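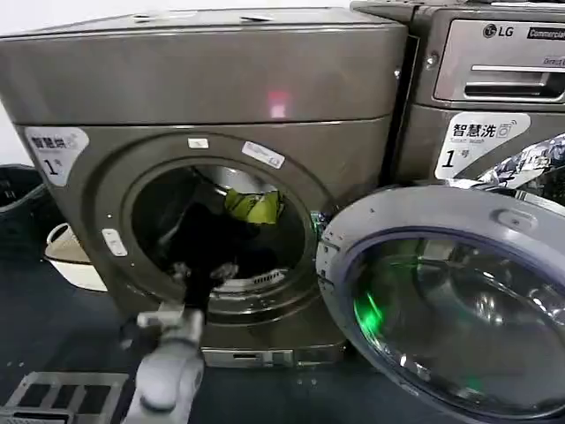

Tierney laundry, progress to end of January 2025
To: Renu Mishra
From: Leonilde Bettencourt

Short one this time, sorry, we are mid shift change.

Loading and unloading on the front loaders now goes to the arm on day shift. Nights still all by hand. Shiela Ignacio's crew is down to 4 people on machines, 2 moved over to folding and mending. No one let go, as agreed in the grant.

What the crew says: less bending, backs better. More waiting too — the arm is slow with small stuff, and people end up standing by when they'd rather just grab it. Shiela wants them free to walk off and do other work. Agreed, but need a call light first. Grero quoted, not orderd yet.
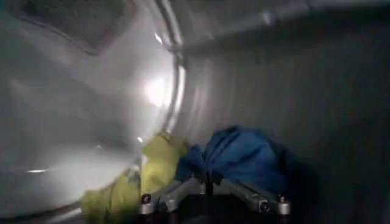 Gripper at the drum, yellow-green and blue cloths.

Training: 31 hours logged, more than 6 of those on clearing stops safely. Vitória still not happy with the stop procedure, wants it rewritten in plain words and posted at eye level. Will do.

Pay question is open. Two of the crew now do setup and checks on the old loader rate. Thats not right and they've said so. Špela Stan has it at Prakow, answer promised by April.

Money: on budget except spare finger parts. Invoice to follow.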